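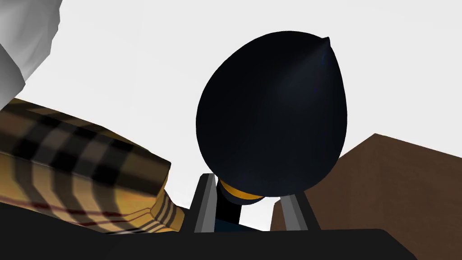
Aurelio Maldonado reckons the hall list should start with the exits and finish with the urn, and that last year's went the other way round and it showed. Fair enough. I've shuffled it. If you've got last year's copy on your clipboard, bin it.

Walked through on 23/06/2018, Espinoza Hall, for the July chess weekend. Ticks are done, empty boxes still need somebody. My comments are underneath and some of them go on a bit, sorry!

## Exits and getting about

- [x] Front double doors open fully, both leaves
- [x] Side door (car park) opens from inside without a key
- [ ] Back door behind the stage
- [x] Exit signs lit
- [ ] Aisles wide enough for a wheelchair between every row of tables

The back door opens, but you have to put your shoulder into it. I'm a fairly solid unit and it still took me two goes, so I wouldn't want one of the under-tens trying it in the dark. I've rung Hurkden about it (they do the doors and the locks) and they're coming before we set up. If it's still sticking on the Friday, the stage end stays closed off and we lose the analysis tables. Better to decide that now than argue about it while people are queuing to register.

On the aisles - the floor plan says we fit, the floor plan was drawn by me, and I forgot that people push their chairs back when they think. Please measure with someone sitting in the chair. Go for the gap behind a large adult who is losing.

The sign by the kitchen says the room holds 182 people. Count parents in that. Last year we only counted players, and by the prizegiving it was shoulder to shoulder along the windows.

## Power and leads

- [x] Test tags in date on both extension reels
- [ ] Test tag on the projector
- [x] Floor sockets have their covers
- [ ] Laptop at the arbiters' desk on its own lead
- [x] Nothing plugged into the stage dimmer

Reel tag 1597 is hard to read but it's in date, I held it up to the window and had a proper look. The projector has a tag with nothing written on it at all, so as far as I'm concerned it hasn't been tested. Don't run it until it has.

Leads across the walkway get the rubber cover, not gaffer tape. I know the tape's quicker. It also leaves black gunk on the floor, and I was the one on my hands and knees with the eucalyptus oil.

## Tables, chairs and sets

- [x] Trestle legs lock
- [ ] Damaged chairs pulled out
- [x] Sets boxed and stacked no higher than your waist
- [ ] Clocks checked for leaking batteries
- [x] Trolley wheels

We need 47 boards out by nine on Saturday. The good Skulitz sets go on the top boards and the plastic ones everywhere else, same as always. Boxes of weighted pieces are heavier than they look, so two people per crate please, and don't let the keen kids "help" by running with them.

Six chairs had wobbly backs and I've put them on the stage facing the wall. If you find more, same spot. Please don't put them back out just to make the numbers up.

I haven't done the clocks. A couple had that crusty white stuff around the terminals last time, and I'd like someone with gloves and patience to go through the lot. Any takers?

## Kitchen

- [x] Fire blanket on the wall by the stove
- [x] Extinguisher gauge in the green
- [ ] Urn lead and lid
- [x] Hot tap sign up
- [ ] Allergy labels printed

The Kitis urn boils beautifully but the lid doesn't sit flat any more, and it spits at you when you pour. It goes at the back of the bench, adults only, and I'd rather we had a grown-up standing beside it between rounds. The lamingtons can look after themselves.

Labels - I need to know who's baking what by the Wednesday before. "Slice" isn't enough to go on if somebody has a nut allergy.

## First aid and kids

- [x] Kit stocked (I've replaced the ice packs)
- [x] Nearest defibrillator: outside the library, green cabinet
- [ ] Sign-out sheet for juniors
- [ ] Phone numbers taped inside the kitchen cupboard

Juniors get signed out by the adult who signed them in. We were slack about it last year and I spent a horrible ten minutes looking for a boy who'd gone home with his cousin. He was fine. I needed a lie down.

## Still open

Back door (Hurkden), projector tag, clocks, aisle measuring, labels, sign-out sheet. I'll do another lap on the Thursday night before we set up, from six if anyone wants to come. Bring a tape measure, mine's stuck.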